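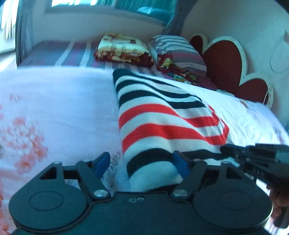 Kwaku Kwofie reckons you should never put wool knits through a front loader, wool cycle or not, and after last winter I'm half with him. Lost two jumpers. Both on the "delicate" setting, both came out fit for a toddler.

So what's everyone doing for knits now the cold's coming? Handwash only? Or is it the detergent?

marlo_77
Detergent. People blame the machine every time. What were you using?

tintack
Promska, the ordinary powder. Whatever was under the sink tbh

marlo_77
There you go. Ordinary powder has enzymes in it and wool is protein. Get a proper wool wash. I use Lisemix, 93 cents a wash when I worked it out, and I've had the same cardie going for years.

Gumleaf
Enzymes don't shrink anything though. They'll thin it and give you holes eventually. Shrinking is agitation plus a temperature change. Different problem.

marlo_77
Never said it was the only thing

Gumleaf
You kinda did mate

dottie_b
Handwash in the laundry trough, cool water, ten minutes, don't rub. Roll it in a towel and stand on it. Dry flat on an old sheet on the spare bed, window open. Mum did it that way and her mum too. Takes two days in July but so what

tintack
Two days! we've got one bed and we're in it

dottie_b
Clothes airer then, laid over the top bars. NOT pegged by the shoulders, you'll get those little pointy bits

old_kettle_hand
Going to disagree with the handwash crowd. I've got a Kettle top loader, bought in the sales, wool cycle hardly moves the drum. 1,200 odd washes in and no felting. Spin at the lowest it'll go. Handwashing people wring it without noticing and that stretches it worse than any machine.

Gumleaf
Agree on the wringing. Don't agree on top loaders, the agitator ones are brutal on sleeves. Depends on model I spose

old_kettle_hand
No agitator in mine. Should of said

pindari
Cotton knit or wool? Everyone's assumed wool. Stripey cotton stuff I do at 30 with everything else and the only drama is the dark bits bleeding into the white. Colour catcher sheet sorts it, mostly.

tintack
Wool, both of them. One was merino, $200 new, I felt sick

pindari
Ouch. Ok ignore me

frances.m
You can sometimes get a shrunk one back. Lukewarm water, big squirt of hair conditioner, half an hour, then ease it out to size on a towel. Got a school jumper back that way. Didn't work at all on the thick one, that was properly felted, made a tea cosy out of it.

marlo_77
Conditioner thing is a myth

frances.m
Well I'm wearing the myth

dottie_b
Does anyone know if Flumine still do the mesh drying racks? Stacking ones. Mine's had it

Gumleaf
Saw them at the hardware, laundry aisle down the back. Bit dear.

tintack
Cheers all. Trying the conditioner tonight on the merino, will report back. Wool wash on the shopping list, leaving the brand war to you lot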